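13.08.2018 – Werkstattbuch, Haushaltsaufgaben

Vormittags Rechner neu aufgesetzt, hat länger gedauert als geplant. Treiber für den linken Greifer wollte wieder nicht, erst nach zweitem Neustart. Elikem schreibt die Schritte ins Wiki, bitte dann auch dort nachsehen und nicht mich anrufen.

Ausgangsfrage

Mariama hat von Skulora die Anfrage auf dem Tisch: was kann so eine Maschine im Haushalt heute wirklich übernehmen, was nicht. Die wollen ein Ja oder Nein pro Tätigkeit. Kriegen sie so nicht. Unsere Liste vom Juni ist überholt, deshalb hier neu, nur Stichworte, Reinschrift macht Mariama.

Wäsche falten

Handtücher gehen, wenn sie einzeln und halbwegs glatt daliegen. Aus dem Haufen raus: nein. Greifer erwischt zwei Lagen auf einmal, merkt es nicht, zieht beide. Hemden gar nicht erst versucht. Elikem meint, mit weicheren Fingerkuppen wäre mehr drin. Glaube ich erst, wenn ich es sehe.

Geschirr

Teller aus dem Gestell nehmen und stapeln klappt. Gläser – Bruch. Kraftbegrenzung steht auf 40 (Einheit aus dem Clunon-Menü, keine Ahnung was die da meinen, nachfragen!). Drunter rutscht das Glas, drüber wird mir schlecht beim Zusehen. Besteck sortieren haben wir zurückgestellt. Ein Kind macht das nebenbei.

Werkbank abräumen

Schrauben in die Kisten: langsam, aber stur. Der Vorteil ist halt, dass es ihm egal ist. Späne fegen dagegen schlecht, Handfeger wird verkantet gehalten und schiebt die Hälfte unter den Schraubstock. Mit dem Sauger besser, nur bleibt das Kabel überall hängen. Für die Leute von Odoi wäre das der interessantere Teil, die haben eine Halle und keine Küche.

WC putzen

Hatte ich für die leichteste Aufgabe gehalten, weil das Becken nicht weglaufen kann. War falsch. Punkte dazu:

– Bürste halten ist nicht das Problem. Den Druck halten schon. Innenwand ist gekrümmt, der Stiel liegt schräg drin, jede Bewegung der Hand kommt vorne an den Borsten anders an.
– Stiel am hinteren Ende greifen, sonst kommt das Handgelenk dem Rand zu nahe. Dafür hebelt es dann stärker.
– Stand: Füße dicht ans Becken, sonst muss er zu weit vorbeugen und die Balance regelt dauernd nach. Zu dicht ist auch nix, dann fehlt Platz für den Ellbogen.
– Linker Arm hat beim Bürsten nichts zu tun. Könnte den Sitz sichern. Muss man nur einmal einprogrammieren, macht aber wieder keiner.
– Unter dem Rand: ungelöst. Aus der Kopfsicht sieht man da nicht hin und der Greifer verdeckt je nach Haltung den Rest.
– Sauber oder nicht sauber erkennt er nicht. Er fährt seine Bahn ab und hört auf. Das müssen wir Skulora deutlich reinschreiben, sonst gibts später Ärger.

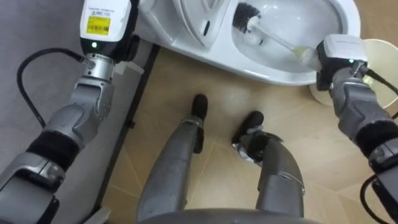 Kosten, grob

Lestano will für ein Paar Ersatzfinger 645, Lieferung offen. Rahmen für dieses Jahr ist 2.000, da ist nach zwei Bestellungen quasi Feierabend. Mariama fragt nach Rabatt. Alternativ selber drucken, Elikem hat die Maße, Material müsste aber putzmittelfest sein. Klären.

Mein Stand zur Frage

Einzelne Handgriffe ja. Ganze Tätigkeit von Anfang bis Ende, ohne dass einer danebensteht – im Moment keine einzige von denen oben. Am nächsten dran sind Teller und Schrauben. Beim WC fehlt vor allem das Drumherum: Reiniger rein, warten, Bürste abtropfen lassen und wegstellen, Sitz außen abwischen, spülen. Das Bürsten selbst ist vieleicht ein Fünftel der Arbeit.

Elikem sieht das optimistischer, soll er selber eintragen.

Offen

Kabelführung am Handgelenk ansehen, die Schlaufen stehen mir zu weit ab.
Clunon wegen Einheit anschreiben.
Andere Stiellänge probieren, kürzer und mit dickerem Griff.
Versuch mit linker Hand am Sitz – wer?
Akku über Nacht ans Netz, Schlüssel liegt bei Mariama.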